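Bath toys, mold and "natural" rubber: frequently asked questions

By Surachet Suwannarat
Last updated 24 December 2024

I get the same mail over and over about rubber ducks and other squeeze toys, so the answers live on this page. I don't sell toys and I don't take samples. If you came looking for a list of the five safest ducks, there isn't one here, and I'd be suspicious of whoever wrote the one you find.

Are rubber ducks made of rubber?

Mostly no. The cheap ones are usually soft vinyl. Some are natural rubber, and those cost more and tend to say so in large letters. "Rubber duck" is just what we call the shape.

What is the black stuff that comes out when you squeeze one?

A mix of mold, bacteria and soap scum. Toys with a hole in the bottom pull in bath water, hold on to a little of it, and stay damp inside for days. Add body oils and shampoo and you have a nice home for slime.

Will it hurt my kid?

For most healthy kids, a squirt of it on the arm is unlikely to do much. In the eyes or mouth I'd be less relaxed, and if your child has immune trouble, ask the doctor instead of a web page. What I don't buy is the headline version, where every tub toy is a biohazard. I also don't buy the shrug from sellers who say it's "only water."

Does the vinegar soak work?

Somewhat. It loosens film and it may kill part of what's growing. The trouble is that you can't see inside, so you have no way of knowing what you left behind. People write to me that their toys are "totally clean" after a soak, and when I ask if they cut one open, they go quiet. Cut one open. You'll lose a duck and learn something.

What about the dishwasher?

The top rack will get the outside clean. Hot water goes into the hole like any other water and then sits there. Some soft vinyl also warps.

Should I seal the hole with glue?

It helps if you do it on day one, before the toy has ever been wet. Hot glue peels off sooner than the videos suggest, and then you have a loose plug in a tub with a toddler. I stopped recommending it in May.
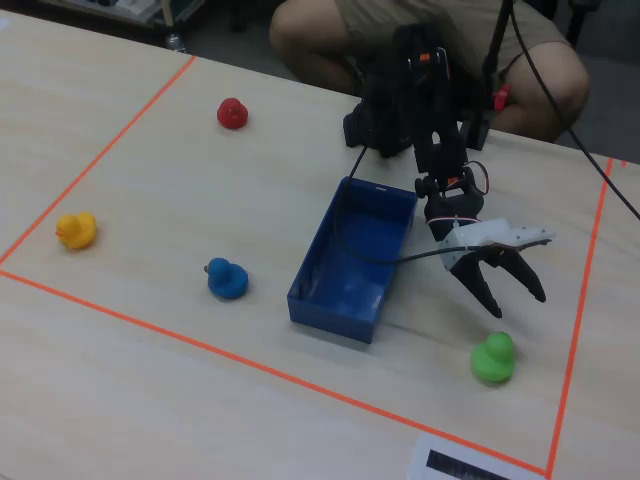
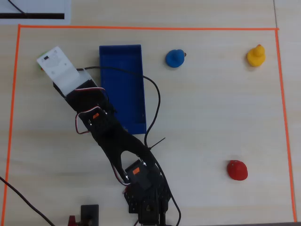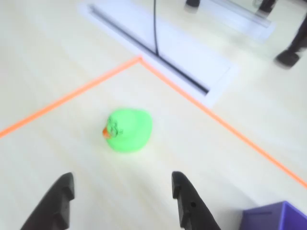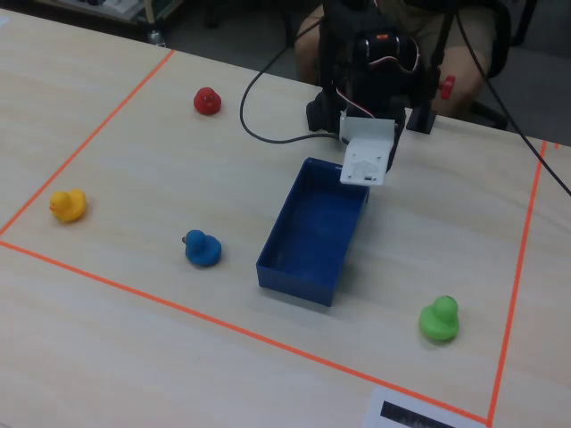 Are the toys with no hole better?

For mold, yes, as long as they really are sealed. Hold one under water and press. If you see bubbles, it has a hole, whatever the box says. Check the seams too, where the two halves of the mold met. A sealed toy won't squirt, and kids will complain about that for a bath or two.

Is the Zota duck worth the money?

I paid for two of them myself. They're pleasant, they float a little crooked, and the "self-drying" claim rests on a wider hole. A wider hole does let water out faster. Does it dry the inside overnight in a bathroom with no window? Mine was still damp the next morning.

Kevuvby says its coating stops mold. True?

I asked what the coating was and got a brochure back. I asked again and got the same brochure. It mentions a test on 200 toys but not how long the toys were kept wet, or who did the looking. Until I see that, I treat it as paint.

Do the heat-sensing ducks tell you if the bath is too hot?

They tell you something. The Tranonau one changes color on the base, slowly, and by then I already had my elbow in the water. Use your elbow, or a real thermometer.

What does "BPA-free" mean on a duck?

Very little. BPA is mainly a worry with hard clear plastics and can linings. With soft vinyl the thing to ask about is phthalates, and the label that shouts about one may say nothing on the other.

How long should I keep a squeeze toy?

If it has a hole, I'd give it roughly 5 weeks of regular baths and then toss it. That's my own rule and there's no science behind the exact number. Squeeze it out hard after each bath and leave it somewhere with moving air - a net bag on the wet tile is no good.

Are old ducks from the attic OK?

As shelf decorations, sure. Older vinyl can get sticky, and rules on what went into it were looser. A reader sent me a listing for a "vintage Arsenault duck" at $1,045. I wouldn't put that in a bath either, for other reasons.

Can I send you my duck to look at?

Please don't.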